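Kovell G3 Parallel Gripper
Part no. 1176 – replaces 1210

We have been running the G3 on our own benches since August, and we like it a lot! It is a black two-jaw electric gripper for small and midsize arms, and it bolts straight to the wrist with the adapter ring in the box. Benedek Lengyel had the first one up and closing on parts before lunch, and he had never touched the older 1210 unit.

The big change is in how it handles thin, awkward things. Wire goods used to be our least favorite test. Mesh flexes, a bar handle can roll in the jaws, and a pad that is too hard will skate right off. The G3 lets you set closing force and closing speed separately, so you can come in slow and then squeeze. Csenge Sárközi wrote the basket routine and ran it with all three pad sets.

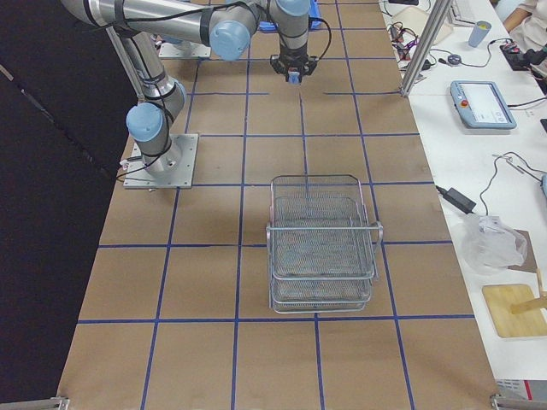 Wire basket test on the taped grid, gripper pointing straight down over the table.

Her favorite by far was the soft ribbed pad (the Brurik set). The flat pad is fine for boxes and boards, and the V-groove is great on a bar if you line it up well – a little off and you will be jogging the wrist to fix it. If you only buy one extra set, get the ribbed.

Setup from a teach pendant is easy. Load the plug-in, pick your arm, and the jaw position shows up on the same page as your waypoints. Hideaki Chiba asked us to mention the cable: leave plenty of slack at the wrist before you strap it down, then run the last joint through its full travel by hand. He learned that on the old model.

In the box
Gripper, adapter ring, flat pads, 5 m cable, hex keys

Sold separately
Ribbed pads (Brurik), V-groove pads, long jaws

Warranty: 3 years, pads not included

Trying it against a Flindus or a Szűcs? Please do, and tell us how it went. Nusrat Magsi looks after loaner units and can send you her test sheet along with the gripper.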